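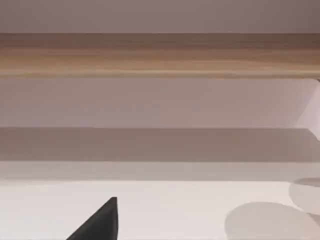
Attachment 1: render, light-brown wood grain against grayish mauve wall.

Home Tickets Knowledge Base Status Contact Log out

Ticket 2296
Subject: Catalog export stops at page 7, no error shown
Product: Kollard Layout, desktop
Opened by: Tegan Hinds, Bolberg
Assigned to: Bronwyn Nepia
Status: Resolved

Hinds, 9:12 am
PDF export of the October catalog stops at page 7. Progress bar goes to 100 percent and the dialog closes normally. The output file opens but everything after page 7 is missing. Same result on two machines. Draft export is fine.

Nepia, 9:40 am
Please send the export log and confirm whether the images are linked or embedded. Also try exporting page 8 by itself.

Hinds, 10:05 am
Linked, all on the Tautahi share. Page 8 alone produces an empty file. Log attached. Last entry is "profile read, waiting".

Nepia, 10:31 am
Draft export skips color conversion, so the fault is probably there. The log shows the converter opening a profile from the old Amell folder. Does that folder still exist?

Hinds, 10:44 am
No. It was removed when we moved the share. The profile name still appears in the document settings, grayed out.

Nepia, 11:02 am
Steps:
Close the document on both machines.
Clear the profile cache under Preferences, Color.
Reopen, go to Document Settings and assign the press profile from its new location.
Save under a new name and export.

Hinds, 1:20 pm
Full export completed, all pages present. Second machine also OK after clearing its cache.

Nepia, 1:35 pm
Missing error message logged as a separate defect. Closing this ticket.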